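Wenley Repair Saturday: Your Questions

Thanks for stopping by! We get a lot of the same questions by email and at the door, so we've put them all in one place. If yours isn't covered, write to Assunta Longo through the contact form and she'll get back to you, usually within a day or two.

What is Repair Saturday?

It's a morning when people bring in broken household things and sit down with someone who likes fixing them. Lamps, toasters, zippers, chairs with a loose leg, radios, necklaces, bikes with mystery squeaks. You stay with your item the whole time and do as much of the work as you feel like doing. Plenty of people come in saying they're hopeless with tools and go home having soldered their first joint, and we love that!

When and where?

One Saturday a month, from 9:30 in the morning until 1:00, in the ground floor hall on Kernosgate. Use the side entrance, the one with the ramp. The front doors belong to the dance school upstairs and they really do keep them locked. We skip April every year while the hall floor gets refinished.

Do I need to book?

For most things, no. Come in, take a number and grab a coffee. Sewing machines are the exception (they take a long time and we only have two people who know them well), so please book a slot for those. We stop handing out numbers at noon.

What does it cost?

Nothing for the help. If your repair needs a part from our drawers, such as a fuse, a plug or a zipper pull, we ask you to cover what we paid for it. There's a donation jar by the coffee urn that goes toward solder, thread, glue and cookies.

What can I bring?

Anything you can carry in by yourself. The favorites are small kitchen appliances, lamps, clothing, toys, headphones, clocks and wooden furniture up to the size of a dining chair. We had an accordion last winter and it was a wonderful morning for everyone within earshot.

What can't you take?

Microwaves, anything that runs on gas, large appliances, and swollen or leaking batteries. Please don't bring a swollen battery into the hall at all. The county drop-off on Amato Road takes them on weekdays. We also don't do phone screens any more, as the parts for each model are different and we could never keep the right ones around.

Should I bring the charger or power cord?

Yes, please, every time! This is the biggest single thing you can do to help. A lot of "dead" gadgets are perfectly healthy and it's the cord that has given up, and we can only find that out if the cord is on the table too. Bring the remote if there is one, and fresh batteries if it takes an unusual size.

Is there a right way to store cords so they last longer?

There is, and Mirko Cirillo will happily talk to you about it until closing time. Most cords fail in the same two spots, right at the plug and right where the cord goes into the device, so anything that bends them sharply there is bad news. Wrapping the cord tightly around a hair dryer or a power brick is the classic way to kill one.

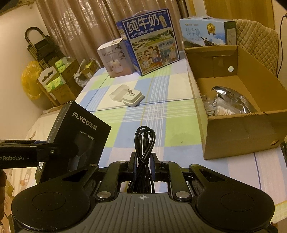

Make loose loops as wide as your hand, follow the curl the cord already wants to take, and fasten the bundle in the middle with something soft. Hook-and-loop strips are great, and so is a bit of old ribbon. Skip rubber bands, which go gummy in a warm drawer and leave a mess on the jacket. And when you unplug, pull on the plug and leave the cord alone.

If a cord already shows bare wire or feels hot in use, stop using it and bring it in. We can often shorten it past the bad spot and fit a new plug in twenty minutes.

How likely is it that my thing gets fixed?

Pretty good! Last year we logged 132 electrical items and well over half of them went home working. Clothes do even better. Glued-shut gadgets do worse, though we still enjoy trying, and if we can't fix something we'll tell you what we think is wrong so you can decide what to do next.

Will it be safe to use afterward?

Every plug-in item goes across our tester before it leaves. The tester is an old Ornuvent bench unit with a very loud beep, so you'll know when it's your turn. If an item doesn't pass, we'll say so and we'll ask you not to plug it in.

Can kids come?

Absolutely. There's a take-apart table for ages 11 and under, with safety glasses in small sizes and a heap of old keyboards and clocks to pull to pieces. A grown-up has to stay with them.

I'd like to help. What do I need to know?

Less than you think. We need people who can sew on a button, people who can greet visitors and write out tickets, and people who bake. If you know electronics, come for one morning and sit beside one of the regulars before taking a bench of your own. We could use another person for bikes in particular.

Do you take donated tools?

Hand tools in working order, yes. We're short of small screwdrivers and good fabric scissors. The jigsaw shelf is full, thank you all very much!

Is there parking?

There are 60 spaces behind the hall, shared with the market, and they fill up by 10:00. The bike rack is by the ramp.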